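Kultach Forums > Spoken Word > Formats and Players

Chapter marks lost when merging a multi-disc audiobook

ferrous_oxide
I have a crime novel on 10 CDs, unabridged, bought second-hand from Ullosero. I ripped it to FLAC, then merged everything to a single M4B. The disc tracks are cut every three minutes for bookmarking and have no relation to the printed chapters. After the merge I get one chapter mark per track, which makes the navigation menu useless. If I turn off track marks I get none at all. Is there a way to place marks at the real chapter starts without listening to the whole book?

Pellow
Silence detection. The reader leaves a longer gap before a chapter heading than between paragraphs. Set the threshold at -35 dB and the minimum length at 3 seconds, export the list of timestamps, then check each one by ear. You will get some false hits at scene breaks.

ferrous_oxide
Tried that. It finds disc ends as well, where there is a gap, then "this ends disc four", then another gap.

Pellow
Trim the disc announcements before merging. They are always at the tail of the last track and the head of the next disc.

marginalia_k
I would leave them in. They are part of the edition as issued. If you cut them, keep the untrimmed rips somewhere, otherwise you can't compare your copy with anyone else's when a fault turns up.

Pellow
It's a listening copy. He has the discs.

marginalia_k
Discs rot. I have a Kasten set from the library sales where two of the discs won't read past the middle. The rip is now the only complete version I've got, and I was glad I hadn't edited it.

Omar Harb
Both of you are describing the same thing at different stages. Keep the FLAC files untouched as the archive. Make the trimmed M4B from a copy. Storage for a set like that in FLAC is a few gigabytes, so there's no real case for deleting it.

For the chapter marks, the quickest method I know is to use the print edition. Divide the page number of each chapter start by the total pages, multiply by the running time, and look for the nearest long silence. My paperback of the last one I did had 396 pages and the running time was 700 minutes, so a chapter opening on page 99 should fall near 175 minutes. It was never out by more than a couple of minutes either way, apart from one section that was mostly a letter set in small type.

ferrous_oxide
That assumes the text starts on page 1. Mine starts on page 7.

Omar Harb
Subtract the front matter from both figures. Same for adverts at the back.

tidewrack
Faseo does the page arithmetic if you give it a text file of chapter names and pages. It writes the marks in the older Nero format only, though – some players ignore those and want the QuickTime chapter track. Check which one yours reads before you spend an evening on it.

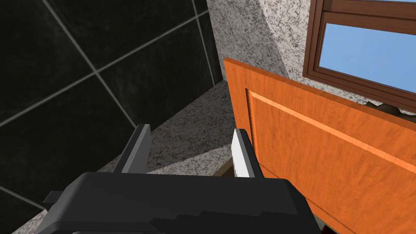
Pellow
Faseo has written both since the February release. There is a tick box under output, off by default. What it still gets wrong is the title of the first mark, which it always calls "Start", so anyone with a prologue has to rename it by hand.

tidewrack
Good, I was on the old build. Does it still re-encode when you only change the marks?

Pellow
Not if the input is already AAC. From FLAC it has to encode once, obviously.

marginalia_k
What bitrate are people using? I've settled on 64 kbps mono for a single reader. Some of the two-reader recordings pan the voices slightly and I keep those in stereo.

Omar Harb
Same here. Check for music at the start and end as well, as it's often in stereo even when the speech is mono.

ferrous_oxide
Page method worked for the first four discs. Disc five has a chapter that seems to start in the middle of a track with hardly any gap at all, so I've placed that one by ear. Carrying on with the rest tonight.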